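Shallow fold-back carton, plain brown
Vekivora Packing and Storage > Boxes > Small parts and cables
Item 3017, sold flat in bundles of 15

We love this little box. It's a plain brown cardboard carton with low walls and an attached lid, and it has become the thing we reach for whenever a bench needs clearing. You fold it up from one flat piece, no tape, and the lid swings right back out of your way while you fill it (a small pleasure, but you notice it by the tenth box!).
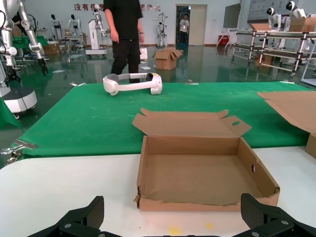

Page last changed: September, 14:15

The lid on this one stands up by itself behind the box, and you can see the tab at the side with its round finger hole. There's a small hole in the side wall too. Inside it's bare cardboard, plain tan, with no dividers or liner, so the whole floor is yours to use.

Fedir Ivanyshyn at our Stastorthorpe counter keeps adapters in his, one box per shelf, and writes on the lid with a fat marker. The surface takes ink well and pencil even better. If you want compartments, the Hunden card inserts fit with a little trimming at the corners, and we'll cut them for you if you ask when ordering.

Which brings us to cables, the job most people buy it for. Low walls mean you can look straight down and spot the end you're after, and black leads show up nicely against light brown card.

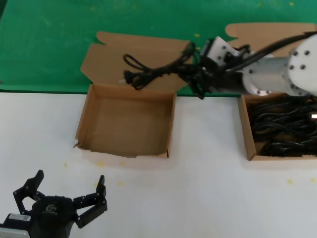 Last edit to this listing: September (photos and care notes)

Two of them side by side make a good sorting pair: one loaded with coiled black cables nearly to the top of the walls, the other still empty and waiting. With the lids folded back you can get at both from the front. Fill to just under the rim if you plan to close the lid, and tuck the connectors down into the coils first.

Care and wear. It's cardboard, and the front edge and corners are where it goes first. The empty box in the photo has a slightly torn front corner, and we'd happily go on using it for cables. A strip of paper tape on the inside of the corner will hold a tear like that for ages. Keep the box off damp floors, and recycle it with your other card when it's done.

Good to know
Lid: attached, folds fully back
Color: natural brown, unprinted
Sold as: 15 per bundle, flat
Goes with: Hunden card inserts, Javier shelf labels
Orders in by 14:00 leave Stastorthorpe the same afternoon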